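To: Student Robotics Projects list
From: Napaporn Jitpraphai
Subject: Re: Simulated sorting task, rules for the September round

Dear all,

Shengli Long wrote:
> Our team would like to know whether the simulated table will be
> the same for every run, and whether the blocks may be touched more
> than once. We should also like to know if the room behind the table
> can be switched off, as it slows our older machines.

Thank you for these questions, which two other teams have also raised. The position and angle of the blocks will change between runs. Each team will be given 6 practice layouts, and the scored layouts will be released to the judges only. A block may be touched as often as a team wishes within the time allowed. 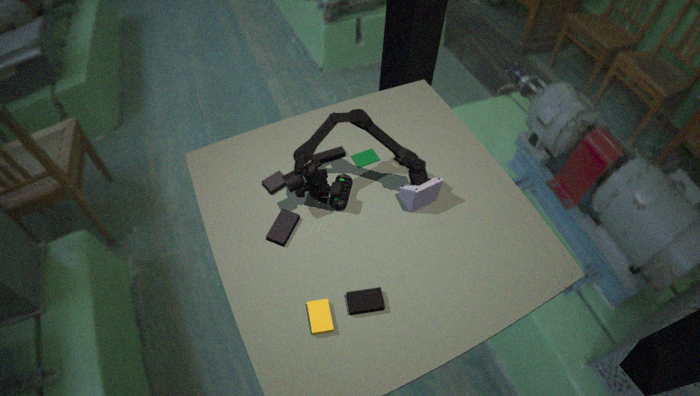 The room must stay switched on for scored runs. Teams may hide it during practice – the setting is in the Workneh project folder – but entries are judged on the full version, including the shadows and the furniture. Jairo Betancur has kindly offered to help any team whose computers cannot manage this, and places in laboratory 435 may be booked through him.

Entries should be sent as a single folder with the team name and a short written report. Anqi Yin will confirm receipt of each one. Questions about scoring should be addressed to this list, so that all teams receive the same answer.

Yours sincerely,

Napaporn Jitpraphai
Student Projects Co-ordinator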